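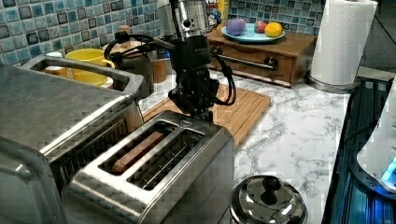 Our brief claimed that a shared kitchen works better when every appliance stays out on the worktop. Adwoa Akpalu and I were not convinced. The Rurberg guide we were given promises quicker breakfasts but never says how that was measured. With a toaster in front of a toaster oven, and a kettle and a mug behind that, two appliances that both brown bread are taking up space someone could use for buttering it. The plate of fruit had to go on top of the drawer unit.

Kwame Nutsugah's survey got 30 replies, and most said they liked having things to hand. We doubt this proves much, as the questions never mentioned cupboards. For the next stage in April we would put the oven away and ask again.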